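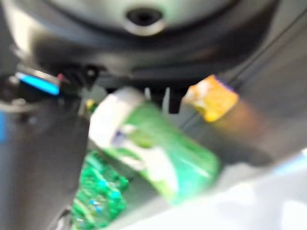

Dropping blurred wrist frames during training: what changed and what didn't

For most of November I have been working on one narrow question. Our pick-and-place policy is trained on demonstrations that include wrist camera video, and a good share of that video is smeared by motion. Should those frames be weighted the same as the sharp ones?

The short answer from my tests is no, but the obvious fix (delete them) made things worse. Notes follow, mostly so that I can find them again.

Setup

The policy is the one I have written about before under the name Cudel. It takes a wrist view and the joint state and predicts a chunk of future actions. Training data comes from teleoperated sorting of mixed household items, collected on the bench we call Relville. Nothing about the arm, the controller or the action space was changed for this work. The only variable was how each frame counts toward the loss.

How blur shows up

Blur in a wrist view is uneven. Parts that move with the camera keep their shape better than parts that sweep past it, and anything very close is also out of focus, so two different effects get mixed together. In the frame at the top, the dark oval hole with its pale rim is the best defined thing in view. The green cylinder is stretched along its length, its lower end runs into the gray and white behind it, and whatever is printed on it can't be read. The yellow-orange item to its upper right still has a usable color but not much of a usable outline.

This matters for scoring. My first blur score was the variance of the Laplacian over the full image, and it was a poor choice. One crisp edge on a near object can lift the score of a frame in which the target is smeared beyond use. The reverse also happens: a soft, featureless gripper finger filling a third of the image pulls the score down while the target is fine.

The second version, Zou, computes the score on a grid of 48 cells and masks out the cells normally covered by the gripper. It then takes a low percentile of what is left instead of the mean. Low-texture cells are skipped, or a plain tabletop would count as blur. It is not elegant, but it agrees with my own sorting of frames far more often than the full-image score did.

Three ways to use the score

Hard drop. Frames below a threshold are removed from training. This cleaned up the validation loss nicely and damaged the policy. Blur is tied to speed, so dropping blurred frames mostly removes fast transit moves. The resulting policy hesitated between grasps, and when it did move quickly it was looking at inputs it had never been trained on.

Soft weight. Every frame stays, and the loss is scaled by the score with a floor so that no weight reaches zero. Better than hard drop. Slightly worse than the baseline on transit, slightly better at the grasp.

Input swap. Every frame keeps its full action loss, but for low-score frames the image is replaced, with some probability, by the last frame above threshold. The joint state is left current. The policy then has to learn that a stale image plus a fresh joint state is enough to continue a motion. This is the variant I kept, and it is now called Tisness in the repo.

Results

I trained 6 seeds per variant and ran each on the same set of start layouts, 10 trials per seed. Tisness finished ahead of the baseline on grasp success and level with it on cycle time. Hard drop finished last on both. The ordering of the soft weight and the baseline changed from seed to seed, and I would not claim a difference there.

One seed of Tisness was clearly bad. It kept closing the gripper early when the target had been nudged after the last sharp frame. That is the failure you would expect from stale images, and limiting the age of the substituted frame to 9 steps reduced it. It did not remove it.

Open items

- The threshold is global. It should probably depend on exposure time, which I log but don't use yet.
- The gripper mask is fixed. It is wrong whenever the fingers are wide open.
- I have not compared against simply adding light and shortening the exposure. That test is next - it is cheap, and it may make part of this post unnecessary.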